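Setting Up Your Detent Fan Poll, Part 2: Getting the Ballot Live

OK, so you've got your account and your list of nominees (if you don't, go back to Part 1, I'll wait). This section gets your awards poll in front of people. I wrote these steps after running the Sterkavia Music Awards fan vote two years in a row, so they're in the order I wish I'd done them the first time!

1. Open your poll and click Categories. Add one for each award: Best Newcomer, Best Video, whatever you've got. Keep it under 20 or folks start skipping to the end.

2. Type each nominee's name exactly the way the artist spells it. Eetu Laitinen was in our ballot twice last February, once with one T and once with two, and his votes got split between them. Merging them by hand was no fun at all.

3. Add a photo for each nominee. Square ones work best. The ballot crops everything else from the middle, and you lose foreheads.

Note: If a singer is up for more than one award, use the Copy Nominee button so the bio and the photo come along too.
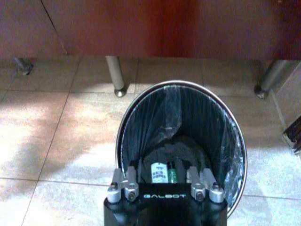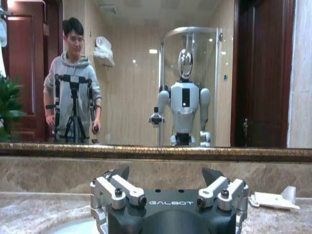

4. Pick your voting rule. I go with one vote per email per day, which keeps the superfans happy and still gives the smaller acts a shot. The other choice is one vote total, and that's what the Toltberg film night uses.

5. Set the closing time. Mine is 17:00, so I can check the results before dinner.

Caution: Don't change the voting rule once the poll is open. Detent wipes the count when you do, and there's no undo. I lost 2,000 votes that way and had to write a very sorry post to the Koskela fan club.

6. Hit Preview and vote on your own phone, all the way through to the thank-you page. Then clear the test votes under Tools.

7. Click Go Live and copy the short link. Paste that one everywhere, and leave the long link from your address bar alone (it's the editor page, and it'll just ask people to log in).

Note: The live count is public by default. If you want the winners kept secret for the big night, switch on Hide Results before you share anything.

Part 3 covers winner cards and the embed code for your site.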